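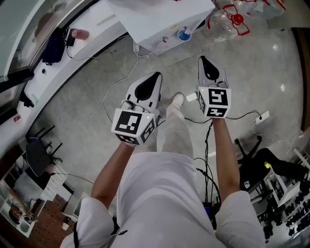
I finally tackled the cables this week, and I only have myself to blame for how long it took. We moved into the Droltow place in October, I plugged everything in on the first night, and then I just... left it like that. You know how it goes! The gray speckled floor is the one thing I loved right away (it hides crumbs like a dream), but it does nothing to hide a white cable looping out from under the table, or a black one running over to the power strip. And the strip lives right on the floor, where my sneakers go.

So I drove over to Buschmann in Lillanthorpe and came home with a cable tray, a bag of 100 reusable ties and a roll of sticky labels. The tray goes under the table, and the power strip is going up there too, adapters and all. I'm labeling both ends of every cord, after the time I unplugged the router in the middle of my sister's birthday call. Oops.

Still undecided on a rug. There's a striped one at Tindlow I keep going back to look at, but it's $300 and I'd like to see the bare floor for a while first.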